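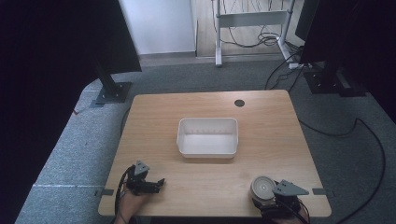

Volume 9, Issue 2

Westo Releases Revised Surface Standard for Shared Meeting Tables

FORNESS, December 31, 2019 – Westo has published the second edition of its specification for laminate-faced tables used in meeting rooms, libraries and training centres. The document replaces the edition issued in August and applies to all orders placed through the Pirkine and McKinnon catalogues.

The revised text sets a minimum top width of 600 mm for single-user tables and limits the placement of cable grommets. A grommet may no longer be cut on the centreline of the top. It must be offset to one side, near the far edge, so that the user's writing area stays continuous. Existing stock with centred grommets may be sold until depleted but must be labelled as first edition.

Corner geometry has also been amended. Square corners are withdrawn from the Pirkine line. Rounded corners become the default, with edge banding applied in one continuous length and joined on the side facing the wall. Joins at a corner will be treated as a manufacturing defect under warranty.

"Most of our field reports concern edge lift at the corners and chipping around grommet cut-outs," said Wayne Bouchard, technical manager at Westo. "The second edition addresses both. It also brings the colour tolerances for wood-grain finishes into a single table, which installers had asked for."

Grain direction on wood-grain laminates must now run parallel to the long side of the top. Where tables are ganged, adjoining tops are to be supplied from the same production lot.

Cleaning instructions are unchanged. Neutral detergent and a damp cloth are recommended. Abrasive pads and solvent-based products void the finish warranty.

The McKinnon line will be converted after the Pirkine line. Drawings for both are held at the Forness office and can be supplied to dealers and specifiers on written request. Dealers should quote the catalogue number and edition on all correspondence.

Media and technical enquiries: Wayne Bouchard, Westo, Forness office.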